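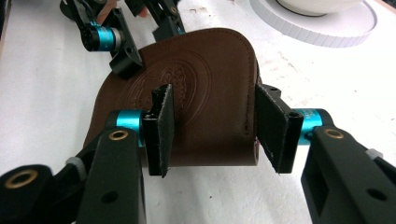

Home Help Exchange > Leather, Shoes & Bags

White haze on an old leather pouch, keeps coming back after I wipe it

Posted by Akinyi Gachanja

Hi all, long-time reader and first-time poster, so be gentle with me. I have a brown leather pouch that belonged to my aunt. She kept her reading glasses in it, then foreign coins, then I think nothing at all for a good many years. It came to me in a shoebox in November along with some scarves and a radio I still haven't found the plug for.

The leather is smooth and fairly stiff, and it has a cloudy white film on the flap and down in the stitching. When I wipe it with a dry cloth the film goes away and the thing looks great. Then two weeks later, it's back! I have done this five times now. It doesn't smell bad exactly, just a bit like a candle drawer.

My sister says it's mold and I should throw it out before it gets into everything else. The man at the shoe repair counter said it was "just the fat coming out" and sold me a tin of Rustel balm, which I have not opened because I wanted to ask somebody who wasn't selling it. I also have a bottle of white vinegar and strong feelings about using it for everything – but I'm nervous about leather.

So is it mold or not, how do I tell, and do I put the balm on? The pouch lives in my hall closet, which shares a wall with the bathroom, if that matters. I'd like to use it for my earbuds and a spare key. I don't need it perfect, I just don't want to ruin it.

3 replies

Mwende Waweru

Oh, I love this problem, I have had it with boots, belts, a saddle bag and one very expensive pair of gloves, so let me try to save you some worry.

There are two usual suspects. One is mold, like your sister says. The other is what leather people call bloom or spew (lovely word), where the fats and waxes inside the leather creep up to the surface and go white. It happens a lot when a piece sits in a cool place for a long time. It looks awful and it's harmless.

How to tell them apart: get a hair dryer, set it on low, and hold it a good hand's width from the white part. Keep it moving. If the white melts and vanishes into the leather within a minute or so, it's bloom. If it just sits there looking fuzzy, think mold. Try looking at it with a flashlight held low to the side too. Mold tends to grow in spots, with little hairs, and it usually has that basement smell. Bloom is more even, like the stuff on old chocolate. Your candle drawer comment makes me lean toward bloom, but do the dryer test before you believe me!

If it's bloom, warm it gently, rub it with a soft cotton cloth while it's still warm, and go over the seams with a dry toothbrush. Then leave it alone for a day. It may come back a few more times and each time there'll be less of it. I would not put the balm on yet. The leather is already pushing out fat it can't hold, and you'd be adding more on top. 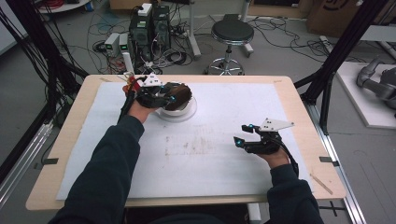
Now if it turns out to be mold, take it outside before you brush it so you aren't puffing spores around your hallway. Brush it off, inside as well as outside, then wipe it with a cloth that's barely damp with half water, half rubbing alcohol. Test that on the back or under the flap first, as alcohol can lift the color on some finishes. Let it dry in moving air, out of direct sun, with the flap propped open. Some crumpled plain paper inside helps it hold its shape. Don't use newspaper, I did that with a tan bag once and could read the weather forecast on the lining.

And yes, I would move it out of that closet either way. My own hall closet was the source of all my trouble. I put a cheap Kosell humidity gauge in there and it was much damper than I would have guessed, worst right after showers. I leave the door open a crack now and haven't had a moldy boot in 17 months.

About the vinegar – I know, I clean my whole kitchen with it, but I'd skip it here. I've had it leave a dull patch on a belt that never polished out.

One more thing about the balm, for later on. When the white has stayed away for a couple of months, and only if the leather feels dry or you see tiny cracks where the flap bends, put on a dab the size of a pea, with your fingers. For a small pouch that's plenty. It'll go darker at first and mostly lighten back up. Have fun with it, it sounds like a nice thing to own!

ostov_attic30

its mold. 99% of the time its mold. bag it with some of those silica packets and throw it in the freezer for a few days then brush it off. worked on my baseball glove

Nyamweya Dad

Agree with Mwende on the hair dryer, disagree a little on the toothbrush. Please use a very soft one, a baby one if you can get it. I went at the stitching on a wallet with an ordinary medium brush and it left scratches along the seam that I still see every time I pay for something.

Also, the freezer won't kill mold, it only puts it to sleep. It'll wake up once it's back in the closet.

Is the radio the kind with a figure-eight socket on the back? If so, any cord from an old printer or game console may fit, but check the voltage on the label first. I have a box of them.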